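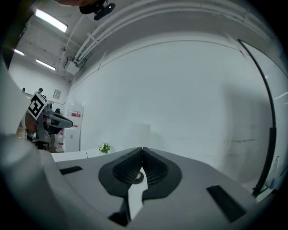
Can a machine clear and wipe a table in an ordinary home yet?
Under fixed conditions it can, at a low speed and with a person nearby. In a home it has not been trained on, the success rate drops too far for unattended use.

Course notes, unit 2: Chores as manipulation problems
Instructor: Roswitha Schwaiger. Lab sections: Erick Gachanja, Anayeli Nava.

2.1 What counts as done
A chore is specified by its end state. "Clear the table" means every item is in its place, nothing is broken, and the surface is free. Many published results score a single step, such as one pick, and report that as the task. Read the scoring rule before the result.

Chained steps multiply. If a chore takes 18 steps and each one succeeds 98 percent of the time, the full chore succeeds a little under 70 percent of the time. Recovery from a failed step matters more than a small gain in the steps themselves. 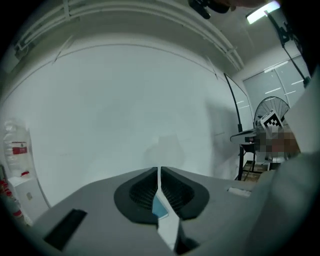 2.2 Two-finger grippers
Parallel jaws handle rigid items with two accessible faces: cups, boxes, a closed notebook. They do less well with thin items lying flat, with cloth, and with anything that must be turned within the hand. Soft pads widen the range of shapes but make the final position of the item less certain.

Demonstrations recorded with hand-held grippers avoid the cost of operating a full arm. The recorded motion still has to be reachable by the arm that will repeat it. Discard paths that need an elbow position the arm does not have.

2.3 Shop floor compared with home
The Carkik packing cell used in our April exercise ran 147 cycles with one part type and a fixed bin. The Indale kitchen trial used 140 attempts across mixed items, and most failures came at placement. The two totals should not be compared directly. A shop can fix the lighting, the part and the table height; a household fixes none of them.
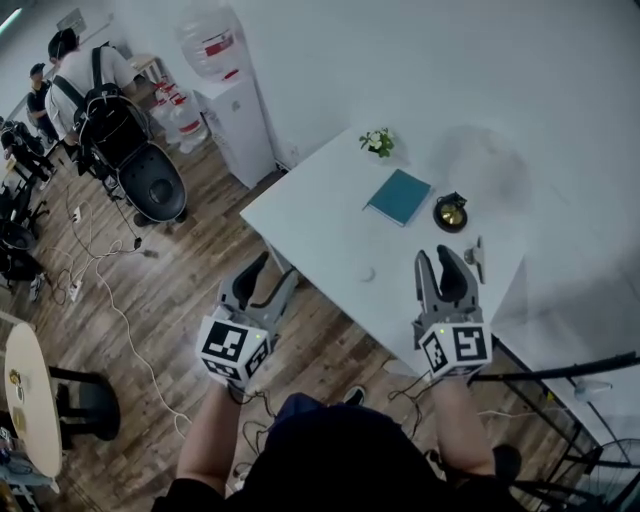 Layout is the second difference. Cords, chairs and people's feet limit where a mobile base can stand, and a fixed arm reaches only part of a room. Kushwaha's lab sheet gives the reach calculation for a table approached from one corner.

2.4 Reading and exercise
Read Mujić, sections 1 and 2. For the exercise, choose one chore, write its end state in a single sentence, and break it into steps. Mark each step that needs two hands. Estimate a success rate per step and compute the total. Bring the sheet to lab section.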